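Search this site Enter keyword Go

Beathag Laing dances the long night of the ferry

Osvaldo Seixas meets the choreographer of Tusilow as it goes back into rehearsal

Beathag Laing talks with her hands, and when she gets to the bit she loves most she has to put her tea down. "There's a moment in the second half when all the dancers are lying flat and you can hear them breathing," she says. "I wanted to make a whole evening just so I could get to that."

The evening is Tusilow, a piece for a small company and one very old accordion, and I have been going on about it to anyone who'll listen ever since I saw it last July. It follows a night crossing on a ferry that never seems to reach land. People queue, doze, quarrel over a blanket, fall in love by the vending machine. There's hardly any speech. By the end I had quite forgotten I was sitting on a bench in a former grain store (and those benches are hard!).

Laing grew up with boats. Her father worked the island routes and she spent her school holidays on deck, watching passengers try to sleep. "You learn a lot about bodies that way. The way a big man folds himself up. The way a mother sleeps with one arm still awake. I was taking notes for this show when I was nine, I just didn't know what they were for."

She trained as a dancer, stopped at 26 after a knee injury, and spent a while teaching before she started making her own work with the company Sadance. Her first piece for them, Kocsis, was a duet for two men and a ladder. It sold 48 tickets on its opening night. "And I knew most of them," she says, laughing. "But they stayed and argued about it in the bar, and I thought, right, I can live on that." 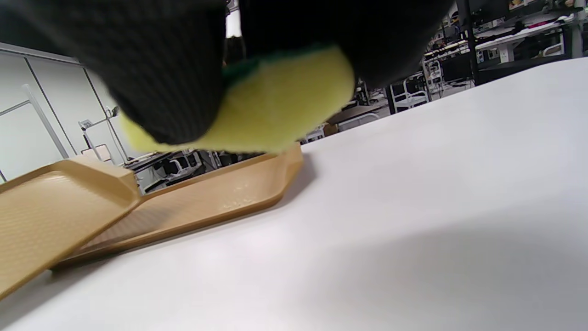 Issue 761

Tusilow has done rather better. The last performance played to 921 people, the biggest crowd Sadance has ever had, and Laing watched from the back with her coat over her knees. "I couldn't bear it. I kept thinking, they can't all be able to see the feet." The feet do matter. There is a long passage where the dancers stand in line and only their heels move, up and down with the swell, and it's one of the loveliest things I've seen on a stage in years.

I ask how she gets performers to do so little so well. "We rock," she says. "Every morning, first thing, we stand and rock until somebody feels a bit sick. Then we do it with music. You can't pretend to be on a boat, your ankles give you away."

The music is by Dravach, a trio who play it live from the side of the stage, and she is full of praise for them. They turned up to the first rehearsal with a finished score and she asked them to throw out half. "They were so good about it. The accordion player said the half I'd kept was the half he'd written in the bath."

For the new run she has added a character, an older woman who walks the deck all night and never sits. Laing will dance the part herself, her first time on stage since the injury. Is she nervous? "Terrified. But she only walks, and I can walk. I've been practising on the way to the shops."

She picks up the tea again, finds it cold and drinks it anyway. Then she's up out of her chair to show me the walk, heel first, leaning slightly into a wind I could almost feel, all the way to the door and back.

14 comments Share this 37 shares

Contact the editors | Copyright 2026, all rights reserved | Back to top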